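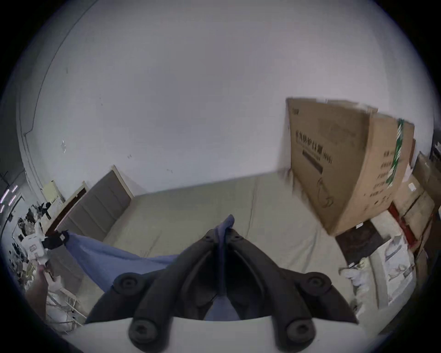
A corner of blue cloth, held tight.

How does a traffic light know you're there?

When I was little I thought a tiny person lived in the box next to the traffic light and pushed the buttons all day. I was very sure about this. I even waved!

The real answer is hiding in the road. Next time you're in the back seat at a red light, look at the pavement near the white line. At some lights you'll spot thin dark lines in the shape of a rectangle or a circle. Those are cuts in the road, and down inside them is a loop of wire with a little electricity running through it.

A car is a big lump of metal. When it rolls over the loop, it changes how the electricity behaves, and the box at the side of the road notices. "Aha," says the box (not out loud), "I've got a customer." Then it works out when to give your side a green. 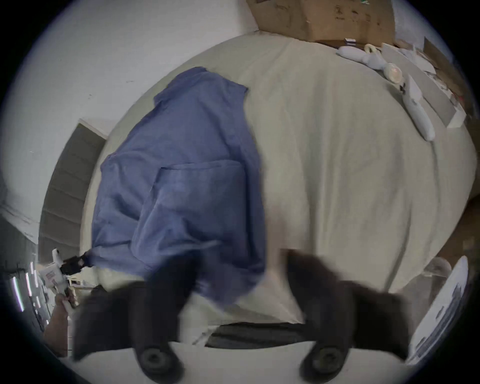
Photo: Morine Pictures

What about bikes? A bike has a lot less metal than a car, so the loop can miss it. I once sat on my bike at the corner of Wornico Street in Macedo for nearly nine minutes, getting crosser and crosser, until a van pulled up behind me and the light changed right away. Now I stop with my wheels right on top of the cut line, where the loop feels things best.

Some lights use a camera up on a pole, and some don't look for you at all. They just run on a timer, maybe 20 seconds for one street and then 53 for the busy one.

And the walk button? At lots of crossings it tells the box that somebody on foot is waiting. One push is plenty. Pushing it 97 times won't make it go faster (I've tried). When the walk sign comes on, look both ways before you step off the curb, even if you're in a hurry.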